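Home | Blog | Notes | About me | Contact

Posted in: World affairs, Children's rights

The children who are not in any register

In November I went to a public talk in Altbridge about statelessness. I expected legal language and a long list of conventions, and I received both. But one part stayed with me, and I want to write it down before it becomes too smooth in my memory.

The speaker had worked for a small organisation called Flullura, which helps families to register the birth of a child. She told us of a border district where her team had gone from door to door. They met 1,728 children under the age of twelve. Of these, 693 had no birth certificate. Some had parents with papers in perfect order, but the registration office was six hours away by bus, and it was open only in the mornings.

The Convention on the Rights of the Child says in Article 7 that a child shall be registered immediately after birth. Almost every state in the world has ratified this text. I have read the article many times, and I had never before thought about the bus.

A child without a certificate is not always stateless, and the speaker was strict on this point. Registration does not give a nationality by itself. It proves where you were born and who your parents are, and without this proof it is very difficult to claim the nationality which you perhaps already have. The trouble often comes late – at the school examination, at the first job, at the wish to marry.
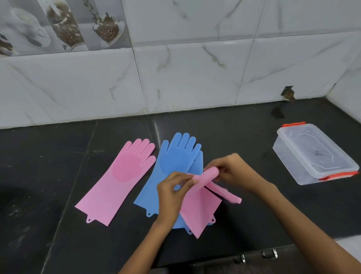 What the states promise, and what they pay for

After the talk there was a discussion, and a man from Cusgate asked why the United Nations does not simply do the registration by itself. It is a fair question. The answer is that only a state can enter a person in its own civil register. International bodies can train the clerks, lend the computers and write the reports, but the stamp belongs to the government.

So everything depends on the national budget. I find it strange that a delegation can speak so warmly in New York or Geneva while the office at home has one clerk and no printer ink. I do not say that the speeches are useless. They give local people a sentence which they can quote to the minister.

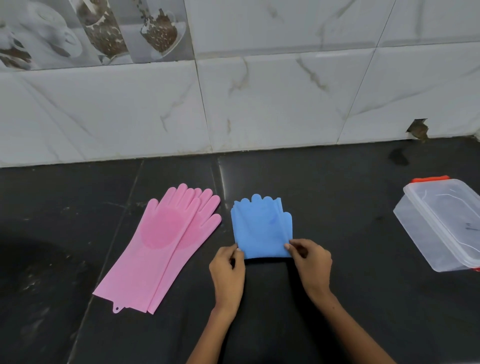
Two hands holding a folded light blue silicone glove
Black granite countertop, pink gloves to the left

My friend Venkatesh Pillai disagrees with me here. He thinks that mobile registration, with a clerk who travels to the villages, is cheap enough for any government, and that only the will is missing. Flullura's team brought such a clerk for one season, and the certificates were given without any fee. I would like to know what happened in the season after. The speaker did not have this number, and she said so plainly, which I respected.

If you have experience with late registration, in any country, please write to me. I am mostly interested in the fees and in the witnesses that the office asks for – these rules are hard to find in English.

Contact | © Gangadharan Mudaliar | Back to top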